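Timestamps, again

I spent most of July on a bug that turned out to be two bugs, so I'm writing it down before I forget which was which.

The tool is called Pudetti. It takes the recordings from our hand-held grippers, lines up the video with the finger width and the pose track, and cuts the lot into episodes the training code can read. Kuo-hua Mok wrote the first version and I've looked after it for the past year. It's mostly Python, with a small C++ piece for decoding.

The complaint came from Marta Polishchuk, who trains the policies. Hers kept closing early. The arm would line up on the rim of a basket, start to squeeze while it was still short of the wire, then carry on as though it had hold of something. She'd already ruled out the controller by replaying recorded actions open loop, and the same lead showed up there.

I plotted finger width against the video for 135 episodes and stepped through them by hand. In 93 of them the width signal ran ahead of the picture by 3 frames. The rest were fine, which was the annoying part.

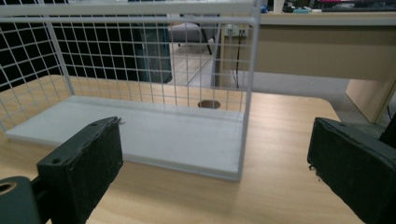 The first bug was in the resampler. When a recording started before the width stream had settled, we filled the gap by pulling the first good sample backward and then forgot to shift the index to match. Everything after that point was early by the same amount. The fix was a handful of lines plus a test, and the test took longer.

The second was in the pose track. Wire mesh is a rotten thing to localize against. Every square looks like the square next to it, and the feature matcher would happily slip over by one cell and report a good score. Barnero, our tracker, has a check for jumps, but a single cell of slip at close range sat under the threshold. I've lowered it near the table and added a mask so matches on the basket count for less than matches on the furniture behind -- crude, but the drift is gone on the episodes I've rerun.

Kuo-hua would like the mask to be learned. I'd like it to be a config option that people can read. For now it's a config option.

Still to do: rerun the older recordings from Endley, which use a different clock, and make the exporter refuse an episode when the streams disagree. At the moment it prints a warning and carries on. Marta has a new training run queued on the corrected set, and I'll post the plots when it finishes.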